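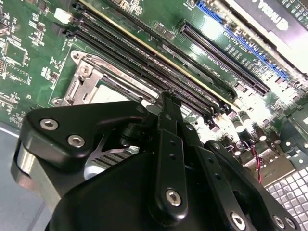

Board and memory slots.

Ticket: Bustow front desk PC, no display
Status: open, Saturday

User reports a black screen at power-on and 5 beeps. Monitor and cable work on the Kamel PC. Network drop is fine, the Bitell switch shows link.

Memory
Reseated, then one stick at a time. Same beeps each time.

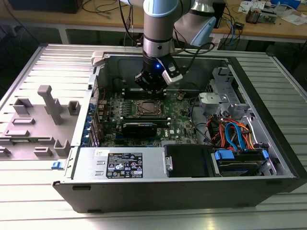
Power and CMOS
Unplugged for 15 minutes, battery out and back in. No change — clock reset only.

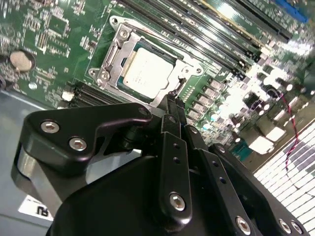 CPU in socket, retention bracket around it.

Next step is a CPU swap from the Stomville spares shelf. Order paste, we are out. 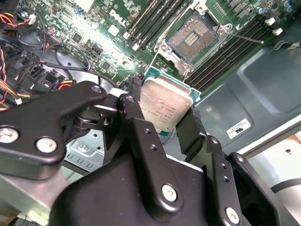
Intel CPU over the open socket, Dell board.

Front desk stays on the loaner laptop until this is closed. Printer queue moved too.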